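Gruson 3 internal gear hub: notes after 3,874 km

I bought the Gruson as a built wheel in August and fitted it to a Skerkholm steel commuter frame with horizontal dropouts. It has replaced a single-sided derailleur setup that I was tired of cleaning. The riding has been mostly paved, with a gravel towpath on the way home and one loaded trip of several days. I weigh 82 kg and carry one pannier.

The hub has three speeds, with direct drive in second. First is a reduction of 25 percent and third an increase of 33 percent. The total range is narrow by touring standards and adequate for a town with short climbs. I run 42 teeth at the front and 19 at the rear. On the loaded trip I changed the sprocket for a 21 and kept it there for a month before going back.

Shifting is by a single cable to a bell crank on the right side. Adjustment is done in second gear by lining up two yellow marks. Out of the box the cable settled enough to need a correction at 500 km. It has needed one small turn of the barrel adjuster after that. If the marks are out by more than half their width, third gear will slip under load, and it does so without much warning. Check this after every rear wheel removal.

Drag is noticeable in first and third when turning the wheel by hand and not noticeable on the road. There is a light ticking in third. Second is silent. The freewheel engages a little slowly, and riders who balance at traffic lights will feel the gap in the pedal stroke.

The shell arrived with a film of assembly grease on both flanges. Wipe it off before the first wet ride or it will hold grit against the dust caps.

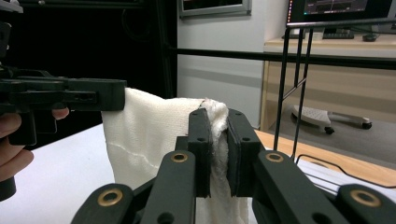 White towel, knit fabric.

Rear wheel removal takes me four minutes, against one with a quick release. The axle nuts are 15 mm and want 35 Nm. The anti-rotation washers are handed, and the stamping that tells you which is which is shallow enough to disappear under paint or dirt. I marked mine with a file. Thiện Vi, who built the wheel, suggested carrying a spare pair, and I do. They weigh very little.

I opened the hub once, at the end of winter. The internals lift out from the left side after the cone and locknut come off. The original grease was still in place on the planet gears and had gone brown on the right-hand bearing. There was no pitting on the cups or cones. I repacked the bearings and put light oil on the pawls. Heavy grease on the pawls will make them stick in cold weather, and the manual says so in small type on the last page.

The twist shifter is the weak part. Its indicator window fogged in the first month, and the rubber sleeve now rotates slightly on the body. Nhàn Cao has the same hub with the Chauvin thumb lever and reports no trouble with it. The lever pulls the same length of cable and costs a few dollars more. I would order it that way from the start.

Weight for the bare hub on my scale was 1,240 g with nuts and washers. Spoke drilling is 36 only. A 32-hole version is listed in the catalog, but I have not found a shop with one in stock.

I will open it again next winter and add the bearing condition to this page.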